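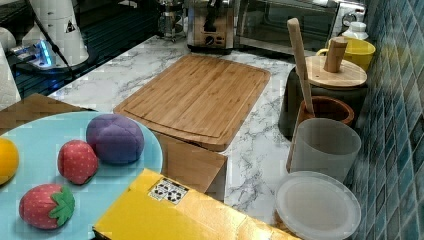 Tamiru Soft Fruit Set: three months in a busy kitchen

I should say up front that I went looking for wooden play food. My sister's kids had the kind with the pieces you slice apart, and I had my heart set on something like it. Then one evening I stepped barefoot on a borrowed wooden pear, and by the time I stopped hopping I had decided we were a soft fruit family. A friend at work mentioned Tamiru, I found the set at the Datton store on a Saturday morning, and it came home with us (along with a bath mat and two things I didn't need, but that's another story).

My daughter is almost three and she likes to be wherever the cooking is, so these have spent most of their lives on the kitchen counter next to the real groceries. I usually put a few on one of our light blue plates and let her "serve" while I chop. Strawberries and the purple one, which we call a plum, are the regulars, and there's a yellow-orange one that is a lemon or an orange depending on who's ordering.

The strawberries are my favorites by a mile. They're red with little pale seed marks all over, and the bright green felt cap on top is just the right amount of detail. I did worry about those caps! My daughter carries everything by the leaves, like a suitcase, and I fully expected to be sewing them back on by the second week. So far one has gotten a bit fuzzy at the tips and that's all.

The plum is a plush ball with stitched seams that divide it into segments, and I'll admit the first time I saw it I thought pumpkin. It doesn't matter one bit to a toddler. It's the one she throws, and it's a lovely thing to throw, soft enough that I've had it bounce off my shoulder while I was pouring coffee and not spilled a drop.

Cleaning is where I'd mark it down a little. The tag says to wipe the pieces with a damp cloth, and that works fine for crumbs, but ours met some real strawberry jam in April and wiping only moved the jam around. I ended up washing the whole lot by hand with dish soap, squeezing them in a towel and leaving them on a rack overnight. They needed most of the next day too. They kept their shape nicely, though the plum feels a touch lumpier than it used to. I wish they'd make them machine washable and charge me a dollar or two more.

My other small gripe is storage. There's no bag or basket with the set, so ours wander. I've found fruit in the dish towels, in a rain boot, and once in the vegetable drawer, where it looked so much at home that I nearly left it. A simple drawstring bag would have made all the difference. We use an old Nulgate shoe bag now and it does the job.

If your child is already into slicing and pretend chopping, I'd probably steer you to the wooden kind after all, bare feet permitting. For a younger one who mostly wants to carry, squeeze and hand you things while you get supper on, I'd buy these again, and I've already picked up a second set for my nephew's birthday.

Four stars out of five.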